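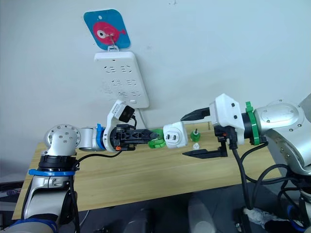 A power strip mounted upright on the wall above a wooden tabletop.

Print this article | E-mail this article
Reading time: 2 minutes

Rewiring Skornmont

When the apartment blocks of Skornmont were completed 60 years ago, a living room was considered well served by a single wall outlet. Residents owned a lamp, a radio and perhaps a television. The same rooms are now expected to support home offices, kitchen appliances and the charging of every device a family carries, and in most of them the original wiring is still in place.

The Skornmont Housing Association has begun a program to renew the electrical supply in all 562 of its homes. Work started in the Asante block in July and will continue through the Rastmont and Drurnetti blocks. It is the largest single investment the association has made in the interior of its buildings.

A survey carried out before the work found that tenants had adapted to the shortage of outlets in their own ways. Extension cords ran beneath rugs and through doorways, and heaters shared a supply with refrigerators. The surveyors recorded few serious faults – the original electricians had done careful work – but many circuits were carrying far more than they were designed for. 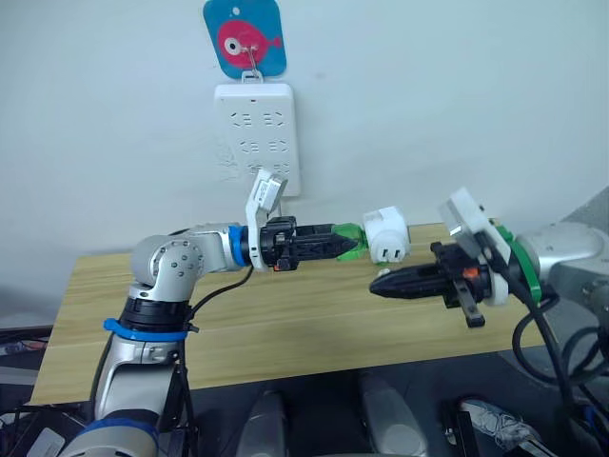 Work inside occupied homes

Few tenants have had to move out. Crews complete a typical apartment in 2 working days, with power restored each evening by 6 p.m. New cable follows the old routes wherever possible, which limits damage to plaster and paint. Older residents may ask for help in moving furniture, and a common room on the ground floor of each block is open during working hours.

Each living room receives 8 outlets, placed at a height that can be reached without bending. Kitchens are given separate circuits for the stove and the refrigerator. The old fuse boxes, many of them set above front doors, are replaced by panels at eye level. 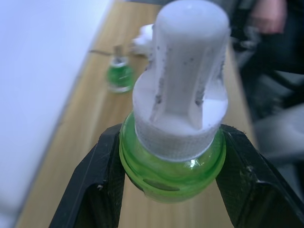

Will rents rise to cover the cost?
The association will pay for the program from its maintenance reserve, and rents will continue to be set under the existing yearly review.

Tenants may request additional outlets at their own expense, provided the order is placed before work begins in their block. Requests are accepted at the Rastmont office each Wednesday.

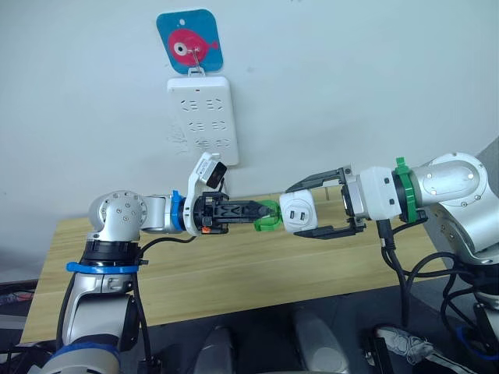
Anas Abdel Hamid wrote to the association that the notice period had been too short for households with night workers, and asked that later blocks be told their dates a full month ahead. The schedule for Drurnetti has since been revised on that basis, and letters will be delivered to each door.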